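Visit report: gripper trials at Niltgate
Zuweira Atinga
2020-12-12

Niltgate let four of us in for an afternoon to see how they test grippers before they recommend one to a customer. I went because our packing line is due for new end effectors next year, and the catalogs all say the same thing. The building is on the edge of the industrial park behind the tile warehouse. Parking is at the back, and you need to ring twice.

The trial room is on the ground floor. They were comparing two sets of fingers, the Skellico soft-rib finger and a stiffer one from Trititero. The Skellico part is blue plastic with a row of rectangular cells along the inner face, like a ladder. When it presses on something, the ribs give and the finger bends around the shape. The Trititero finger is a plain bar with a rubber pad. Both bolt onto the same mount, and a swap took the technician 4 minutes with a hex key.

The test job is simple on purpose. Plastic cups stand on a white table, and the arms have to pick them up and put them down somewhere else without denting or tipping them. Two arms share the table, and each one has a small camera at the wrist that looks out past its own fingers.

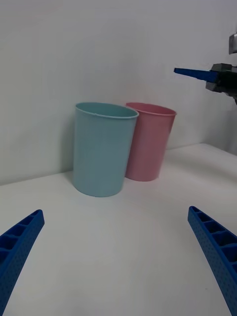 I asked why cups and not our actual cartons. The answer was that a thin cup shows a bad grip right away. Too much force and the wall buckles, too little and it slides. Cartons hide both problems until you have a pallet of them. They will run customer parts as a second stage, and we can send a box of ours if we pay the shipping.

Each set of fingers gets 200 picks per session. The limit on closing force was 40 percent of what the controller allows, and they left it there for both sets so the numbers could be compared. By the time we left, the Skellico set had finished its session and the Trititero set was partway through. I was told the full results will be in the written report, so I am not going to guess at them. What I can say from standing there is that the soft fingers were more forgiving when the arm came in a little off center. The stiff ones were quicker to close and opened more cleanly.

The controller is from Abubakari. It has a pendant with a cracked-looking but readable menu system, and you can slow down one arm without touching the other. I liked that. I did not like that the log files have to be pulled off by hand at the end of every session.

We spent the longest time on the camera views. With the fingers wide open, both of them stay in the picture and there is plenty of room between them for the software to find a rim.

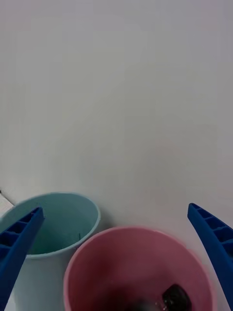 Steep angles are harder. Looking down into a cup, the camera gets the rim well enough, but the inside goes dark toward the bottom and the near wall drops out of view. Niltgate's fix is to take one look from farther back, store the position, and then come in. It adds time to every cycle. They are also trying a ring light, but it was not mounted during our visit.

Focus is another weak point. The wrist cameras are fixed focus, and things close to the lens go soft. For cups it does not matter much. For our labels it would, and I said so. They suggested a separate overhead camera for label reading, at extra cost.

Things to follow up on our side:

Send a box of cartons, mixed sizes, including the glossy ones.
Ask Skellico how long a set of fingers lasts before the ribs tear. Niltgate has not worn out a set yet.
Find out if the Abubakari logs can be exported over the network.
Check that our mounts have the same bolt pattern.

There was coffee in the upstairs office afterward and a short talk on leasing. I have the handouts if anyone wants them.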